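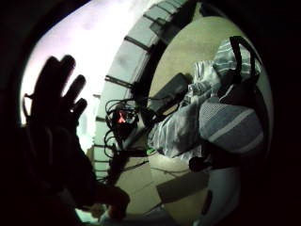

Home Products Manuals Spare parts Contact

Hivine rainwater tank pump - set-up guide
Section 4: First fill and priming

We use cookies to remember your region and language. Accept Manage settings

Read Section 3 before you start. The pump must already be bolted to its base, with the suction line connected to the tank outlet and the power lead unplugged. If you are replacing an older Segura pump, fit the adaptor from the parts bag first. The Segura outlet thread is coarser and will leak if you force the standard elbow onto it.

You will need:
- a bucket and a funnel
- thread tape
- the grey priming key (taped inside the lid of the carton)
- an adjustable spanner

4.1 Filling the tank

1. Close the tank outlet valve. The handle sits across the pipe when it is closed.
2. Check that the leaf strainer is seated in the inlet and that the mosquito mesh has no gaps at the rim.
3. Fill the tank until the water is at least 200 mm above the outlet. You can wait for rain or use a garden hose.
4. Look over the outlet fitting for drips. A weeping joint should be taken apart, cleaned and taped again. Tightening it further can crack the fitting.

Note: The first 500 litres through a new tank may have a plastic taste or a slight colour. Use it on the garden.

4.2 Priming the pump

1. Open the tank outlet valve fully.
2. Turn the priming plug anticlockwise with the grey key and lift it out. Keep the O-ring.
3. Pour water in through the funnel until it stands level with the top of the port. Wait for the bubbles to stop, then top up.
4. Wet the O-ring and refit the plug. Hand-tight plus a quarter turn is enough.
5. Open the tap furthest from the pump.
6. Plug in the power lead and switch on. The tap will spit air at first.
7. When the flow is steady, close the tap. The pump should stop within a few seconds.

CAUTION: Do not run the pump dry for longer than 2 minutes. The shaft seal is cooled by the water passing over it, and seal damage from dry running is not covered by the warranty.

CAUTION: Switch off at the wall and pull the plug before removing the priming plug. Open a tap to release the pressure.

4.3 If the pump will not prime

Switch off and repeat 4.2 once. If there is still no flow, check the suction line for a high spot where air can collect. The line should rise gently from tank to pump with no humps - long runs of soft hose often sag between clips. On Ormont slimline tanks, also check that the shipping cap has been taken off the inside of the outlet.

If the pump starts and stops with all taps closed, there is a leak on the house side. Toilet cisterns are the usual cause.

4.4 Seasonal check

Clean the strainer and check the O-ring each August, before the spring rain. Replace the O-ring if it is flattened or has gone hard. The part number is Prurno 76, sold singly or in packs.

Guide revised 4 Apr 2026. Text by Annag MacAulay, plumbing details checked by Aiguo Deng.

Next: Section 5, Connecting to the mains changeover valve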